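Garden Bench and Outdoor Table FAQ

Hi, and welcome to the questions page. I run the little Wollik outdoor furniture shop, and I answer most of the emails myself, usually with a cuppa going cold beside me. The same questions come up a lot, so I've put my answers in one spot. If yours isn't covered, send me a note!

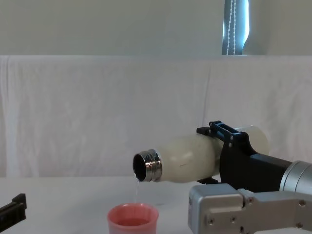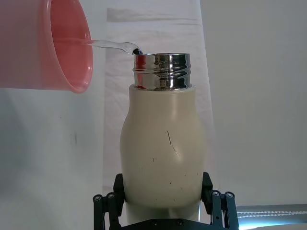
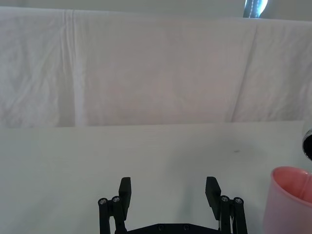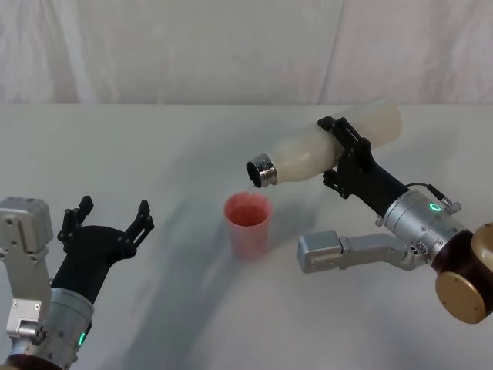 At the table.

Which bench should I get for a small balcony?

I'd go for the Dokel two-seater. It's 43 cm deep, so you can still get past it to the door (my own balcony is tiny and I manage, with a bit of a shuffle). The Ollix is comfier for a long sit, but it's a big old thing and I'd only put it on a proper deck or a lawn.

What are the benches made of?

The Dokel has a powder-coated aluminium frame with acacia slats. The Ollix is acacia all the way through, with stainless steel bolts. Both come in natural or charcoal grey. The charcoal looks smart but it does get hot in full sun, so keep that in mind if you're a shorts person.

Can I leave my furniture out all winter?

Yes, though it'll look better for longer if you don't. I leave mine out and oil it once a year. If you've got a shed or a bit of verandah, pop it under there. Please don't wrap it tightly in plastic - the damp gets trapped and the timber goes black in patches. A breathable cover is fine.

My acacia has gone grey. Is it ruined?

Not at all! All that's happened is the sun has faded the surface. Some people love the silvery colour and leave it alone. If you want the brown back, give it a light sand along the grain, wipe off the dust and rub in two thin coats of outdoor furniture oil. Leave a day between coats. I did the first bench I ever owned with one thick coat and it stayed sticky until February, so go easy.

How much weight can they hold?

The Dokel is rated to 200 kg and the Ollix to 314 kg, spread across the seat. That's for sitting. Standing on one end to reach the gutters is another matter and I can't recommend it.

Do they come flat-packed?

The Dokel does. It's eight bolts and an Allen key, and one person can do it before lunch. Leave all the bolts a bit loose until the whole thing is standing, then tighten them up. The Ollix arrives with the ends already built, so you only need to attach the seat and back, but grab a second person to hold things steady because it's heavy.

Is there a table to match?

There is, the Nikolovski table. It's 172 cm long and seats six, or eight if everyone's friendly. It has a hole for an umbrella, with a cap to fill it when you're not using one. The Ollix tucks underneath on the long side. The Dokel does too, but the arms will bump the edge, so you'd be leaving it pulled out a little.

How do I clean off bird mess and barbecue grease?

Warm water, a squirt of dish soap and a soft brush. Do it sooner if you can, as grease soaks into bare timber pretty quickly. No pressure washers, please! They fur up the grain and you'll be picking splinters out of your good trousers.

One leg wobbles on my pavers. Is it faulty?

Most likely it's the pavers. Try the bench on a flat garage floor first. If it still rocks there, loosen the leg bolts, have someone sit on it, and tighten them again. Still wobbly after that? Email me with your order number and I'll sort out a new leg.

Do you sell cushions?

Seat pads, yes, in sage, navy and a cheerful mustard. The covers unzip and go through a cold wash. They're showerproof but they won't cope with a real downpour, so bring them in overnight if the sky looks iffy.

Can I return something if I change my mind?

You've got 30 days, as long as it hasn't been oiled or left outside. Keep the carton until you're sure. I pay the return freight if something's damaged or wrong, and you pay it if you've gone off the colour.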